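**Stone floor care, a thread. 14 February is a quiet day at the shop so I'm typing this up.** 1/

Marble is mostly calcium carbonate. Acid dissolves it. Vinegar, lemon juice, wine and most bathroom descalers will all leave a dull spot, and that spot is called an etch. An etch is missing stone, so no cleaner takes it out. 2/

A stain is a different problem. Something has soaked into the pores and the surface is still intact. Run a fingertip across the mark. Same gloss, darker colour: stain. Same colour, less gloss: etch. 3/

Daily cleaning: dry microfibre mop, then a damp one with pH-neutral cleaner at the dilution on the bottle. More concentrate leaves a film, and the film holds dirt. I see this in half the homes I visit in Skekville. 4/

Grit does the most wear in an entry. Put a mat on both sides of the door and shake them out weekly. Calcite is 3 on the Mohs scale, quartz sand is 7. 5/

Sealer: a penetrating sealer slows down liquids. It does nothing against acid. Lingyun Li at the Tillov yard tests with a spoonful of water left for 20 minutes. If the stone has darkened underneath, it's time to reseal. If not, leave it alone. 6/

Oil stains: poultice. Baking soda and water, mixed like peanut butter, 5 mm thick, covered with plastic and taped. Leave it 24 hours, uncover, let it dry fully, scrape with a plastic edge. Repeat before you reach for anything stronger. 7/

Honed vs polished. Honed hides etches and shows oily marks. Polished is the reverse. For a kitchen I'd take honed every time. Carter Vachon disagrees and has the polished floor to prove it. 8/

White marble in a large room is mostly a question of how much upkeep you'll put up with. Pale stone shows dark crumbs, pet hair and rust from chair feet. Use felt pads, and change them in September when you do the furnace filter.

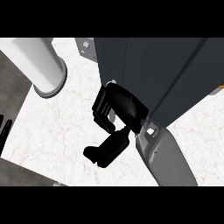

White marble with a dark slate-grey cabinet. 9/

Rust marks need their own product, and some of those contain acid. Read the label twice and test it inside a closet. 10/

Light etches on polished stone can be worked out by hand with polishing powder, a damp felt pad and patience. Deep ones need diamond pads. Call someone for those. We charged 191 dollars for the last small hallway, travel from Hawthorne included. 11/

Steam mops: no. Heat and moisture get into the grout lines and can lift older sealer. Replies are open if you've got a mark you can't identify. Tell me what was spilled and how long it sat. 12/12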